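Große Bausteine sortieren: Stand nach dem zweiten Umbau

17. Februar 2023

Der Tisch im Spielzimmer ist seit dem Umbau frei von allem, was dort nichts zu suchen hat. Es bleiben die großen Steine und ein Ablagefach.

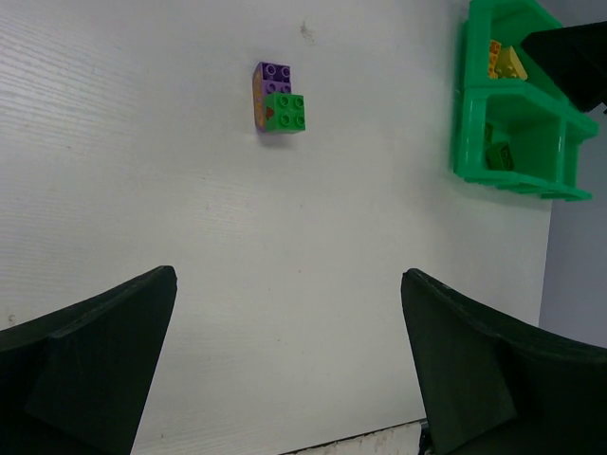

Ausgangslage war eine Kiste mit mehr als 175 Steinen, zusammengekauft über mehrere Jahre, teils gebraucht. Alles lag durcheinander, und wer einen bestimmten Stein wollte, kippte die Kiste aus. Das Aufräumen dauerte jedes Mal länger als das Bauen. Mein erster Versuch war eine Sortierung nach Form, mit beschrifteten Schachteln im Regal von Plistus. Das hat für mich funktioniert, für Kinder unter vier Jahren nicht. Die Schachteln standen zu hoch und die Deckel klemmten.

Im zweiten Anlauf gibt es zwei Ebenen. Der Vorrat liegt in einer flachen Rollkiste unter dem Tisch, Innenhöhe 70 mm über der Bodenplatte, damit maximal drei Lagen übereinander passen. Auf dem Tisch steht nur der grüne Kunststoffhalter mit den offenen Fächern. Dort kommt hinein, was gerade in Gebrauch ist. Ist er voll, wandert etwas zurück in die Kiste.

Nach Farbe sortiere ich im Halter nicht mehr. Das hatte ich kurz probiert und wieder verworfen. Dunkelgrüne Steine sind in einem grünen Fach schlecht zu finden, Gelb und Orange heben sich deutlich ab. Wer neu kauft, sollte einen Halter in Weiß oder Grau nehmen. Meiner war vorhanden, also bleibt er.

Zur Tischplatte: weiß mit schwacher Holzmaserung, Tiefe 60 cm. Vorher stand hier der alte Tisch von Atton in Dunkelbraun, auf dem man abends kaum einen violetten Stein sah. Auf Weiß wirft jeder Stein einen weichen Schatten und ist sofort zu erkennen. Nachteil: graue Wischspuren fallen ebenfalls auf. Ich wische mit lauwarmem Wasser und einem Tropfen Spülmittel nach, Scheuermilch ist für die Oberfläche ungeeignet.

Bedruckte Steine behandle ich getrennt. Sie kommen nicht in die Spülmaschine, sondern werden von Hand gereinigt und liegend getrocknet. Unbedruckte lege ich in ein Wäschenetz und wasche sie bei niedriger Temperatur ohne Schleudern.

Offen ist noch die Beleuchtung. Die Klemmleuchte kommt von links und blendet, wenn man am kurzen Ende sitzt. Im März tausche ich sie gegen eine Leiste unter dem Wandbord, Kabelkanal ist schon verlegt. Die Maße der Rollkiste trage ich nach, sobald ich die Zeichnung gefunden habe.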